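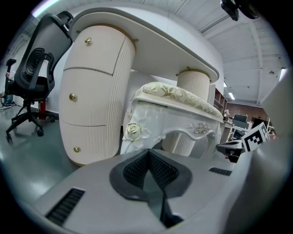
Pravgate is a hand-held gripper kit sold by Issahaku, a small automation supplier based in Indville. It is used to record household and furniture-handling tasks so that robot arms can later be trained on them. The standard kit has two grippers, a set of printed marker tags and a carrying case, and each gripper weighs 529 grams. The body is a light gray shell with black vent slots to either side of a dark mesh-lined pad, and a square black-and-white marker stands to one side, where the gripper's own camera can see it. A wide-angle lens keeps a large part of the room in view, from a desk a short reach away to the lights on the ceiling.

Issahaku first offered the kit in June as a replacement for its Cukent line, which had a single gripper and a shorter cable. Cukent owners can keep their chargers but need new tags.

Recording service

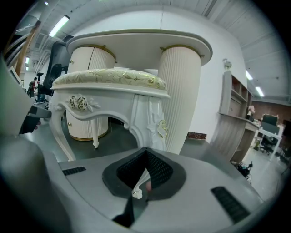
Customers who do not want to buy the kit can order finished recordings by the task. The furniture package covers 217 tasks, most of them pushing, pulling, lifting and turning. Operators work in furnished rooms and open offices, and the items are ordinary retail pieces. Seats are a large group in the package and include plain office chairs as well as harder shapes, such as a vanity stool with curved legs, a scalloped apron and a gilded rose at the corner. Carved legs give the jaws fewer flat places to hold, and the price list puts such pieces in a higher band.

A basic order contains 117 recordings of one task. The largest order in the catalog is 1,022 recordings and may be split among several tasks - the buyer picks the split when ordering.

Two-handed work

Some tasks need both grippers at once. Low, wide pieces are

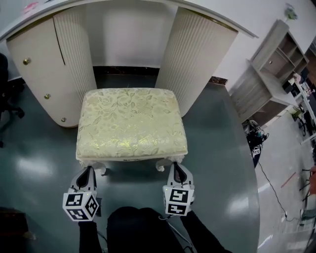 usually taken by two legs, one gripper to each, and the operator keeps the hands level while the piece moves. The software stores the left and right grippers as separate tracks and lines them up by time. A track can be exported alone, but the two-handed tasks are sold only as pairs.

The kit does not include a robot arm. Mounting plates are sold separately, and Issahaku lists the arms it supports in the manual.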